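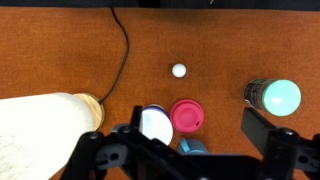
안녕하세요, 놀레로(Nollero)예요. 저희는 어른들을 위한 스페인어 회화 교실이고, 저는 여기서 수업도 하고 커피도 내리고 가끔 변기도 뚫는 사람입니다. 처음엔 에스페란사 페냘베르 선생님 댁 부엌에서 시작했어요. 식탁에 둘러앉아 장보기 목록을 스페인어로 읽는 게 수업의 전부였는데, 그게 어찌나 재밌던지 다들 집에 갈 생각을 안 하더라고요. 지금도 첫 시간엔 책을 안 펴요. 주황빛 도는 갈색 탁자 위에 작은 하얀 공 하나 있으면 충분하거든요. 공을 굴려서 받은 사람이 한마디 하고, 또 옆으로 굴리고! "저는 매운 걸 못 먹어요" 같은 말이면 돼요. 틀려도 그냥 굴립니다.

왜 어른반만 하느냐고 많이들 물어보세요. 제가 서른 넘어서 말을 배웠는데, 학원에 가면 늘 대학생들 틈에서 쭈뼛거리다 왔거든요. 숙제를 못 해 가면 괜히 죄송하고, 야근하느라 두 번 빠지면 진도가 저만치 가 있고요. 그래서 놀레로에는 진도표가 없어요. 대신 반마다 공책이 한 권 있어서, 그날 나온 표현을 선생님이 적어 둡니다. 빠진 분은 다음에 와서 그걸 사진 찍어 가시면 돼요. (글씨는 에스페란사 선생님 것이 제일 읽기 쉽고 제 것이 제일 어렵습니다.)

선생님은 저까지 세 명이에요. 에스페란사 선생님은 기초반을 맡고 계신데 발음 교정이 정말 다정해요. rr 발음이 안 되는 분들은 꼭 이 반부터 들어 보세요. 테오도로 아란다 선생님은 중급반과 요리 수업을 하시고, 말이 좀 빠릅니다. 천천히 해 달라고 하면 한 문장 정도는 천천히 해 주세요. 저는 저녁 입문반이랑 읽기 모임을 하고 있어요. 읽기 모임에서는 얇은 동화책부터 시작해서 지금은 단편소설을 읽는데, 한 편 끝내는 데 두 달이 걸린 적도 있어요.

수업은 한 번에 100분이고 중간에 쉬는 시간이 있어요. 쉬는 시간에도 스페인어를 쓰면 좋겠지만 거의 다 한국말로 수다를 떠십니다. 저도 그래요. 한 달에 한 번은 골목 끝 식당 파레데스에서 저녁을 먹으면서 주문부터 계산까지 스페인어로만 해 보는 날이 있어요. 사장님이 일부러 어려운 질문을 던지시니까 마음의 준비를 하고 오세요!

책장도 자랑하고 싶어요. 졸업한 분들이 하나둘 두고 가신 책이 지금 882권이고, 등록하신 분은 누구나 빌려 가실 수 있어요. 요리책이 유난히 많고, 탐정소설은 앞권만 있고 뒷권이 없는 게 몇 질 있습니다. 혹시 집에 뒷권 있으신 분은 연락 주세요.

새 반은 3월과 9월에 열려요. 한 달에 한 번 하는 무료 체험은 저녁 7시 반이고, 필기구만 들고 오시면 됩니다. 전혀 몰라도 괜찮아요, hola만 알아도 이미 한 단어 아시는 거니까요. 건물에 주차장이 없어서 차로 오시는 분들은 길 건너 공영주차장을 쓰셔야 해요. 문의는 전화보다 메일이 빨라요. 수업 중엔 전화를 못 받고, 메일은 보통 다음 날 오전에 제가 답장드립니다.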